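TRN 214 Freight and the Suburban Street
Week 6 handout: The last kilometre
Tutor: Irja Pelkonen

Last week we left our parcel in a distribution centre on the edge of Sallwood, where it had been perfectly happy. Getting it there was cheap. Getting it to a front door is where the budget goes to die, and where most of your marks for this unit are hiding.

Key terms: drop density, dwell time, kerbside demand, failed delivery (you were home, they say you weren't).

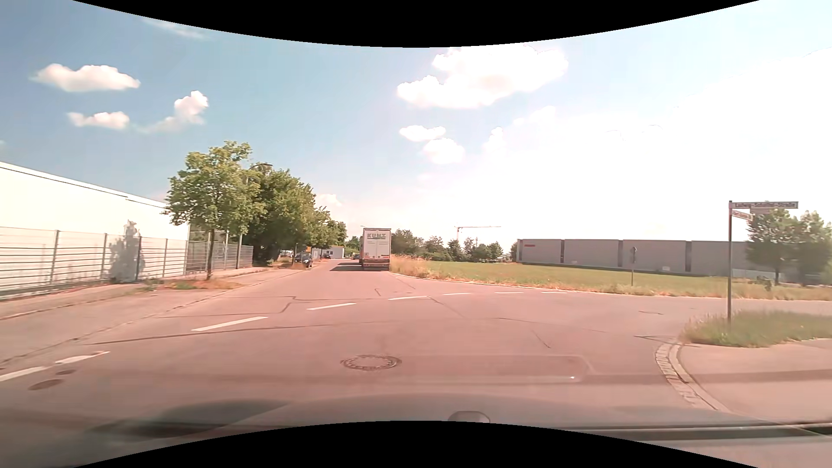 Fig. 1. Box truck near a junction.

Street networks were mostly laid out by people thinking about cars, drains and the colour of the letterboxes. Onishi's reading on kerb allocation is 30 pages and worth it. Wieczorek's is 19 and feels longer.

Remember that a route is only optimal until the driver needs lunch. Models that leave out breaks, dogs and roadworks will lose marks, however lovely the algebra.
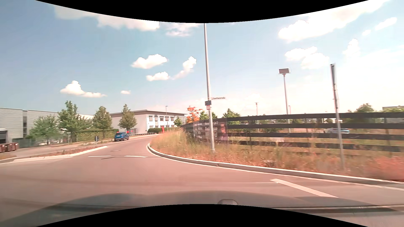

Dwell time is the one students get wrong. It starts when the vehicle stops and ends when it leaves, so the walk up the driveway counts, as does the hunt for unit 2.

For the tutorial: read Onishi, skim Wieczorek, and bring a calculator that isn't your phone.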